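## Laundry corner: the stacked washer and dryer

Many members in the Durnport and Venddale buildings asked us in March about stacked machines. The question is always nearly the same: is it worth it to put the dryer on top of the washer, and how do you live with it every day? I have had a stack at home for three years, so Sum-yee Tseng from the Prikville office asked me to write down what I learned.

First, the space. In my old apartment the two machines were standing side by side and the door of the room could open only halfway. After we stacked them I got back enough floor for a drying rack and a basket. I did not expect that such a small change would make me less angry with the laundry, but it did.

Before you buy anything, measure the height of the place, and then measure it again with shoes on the floor and a lamp on the ceiling. I forgot the lamp. You also need the correct stacking kit for your two models. Mine cost 12 dollars second-hand from the Salazar repair shop, and the man there refused to sell it to me until I came back with both model numbers on paper. I am thankful for this now.

The second matter is the doors. On many stacks both doors are round and they look the same, but you use them in a different way. The lower one makes you bend, and the upper one makes you reach. If you are short like me, the back of the upper drum is far away and one sock always stays there. I keep a small step stool next to the wall, and I turn the drum by hand once before I close it.
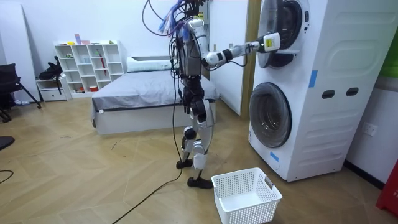
*A white stack with round doors. The upper one is partly open.*

Leave the washer door a little open when you are finished. The rubber ring needs air, and if it stays closed in the summer you will smell it by the next morning. With small children or a cat at home, please look inside the drum every time before you start.

For the lint filter I have only one rule, which is after every load. My husband believes every second load is enough. We clean the filter together now, meaning that I clean it and he holds the bag.

A few smaller things which I wish I had written down earlier:

- Put the heavy towels in two loads. My washer spins at up to 1,000 turns a minute, and with one big wet ball of towels inside, the whole stack starts to shake.
- Check the feet with a level after the first month.
- Do not store the detergent on top of the dryer. I had a full bottle fall from there, and the floor was slippery for two days.

The Venddale building has one used stacking kit to give away, with all screws. It is on the shelf in storage room 637. Please write to Sum-yee first, so that two people do not go down for the same kit. She also has a paper list of the kits that fit the older machines, and she can make a copy for you at the office before 5 p.m.

Next time I will write about drying wool without a dryer.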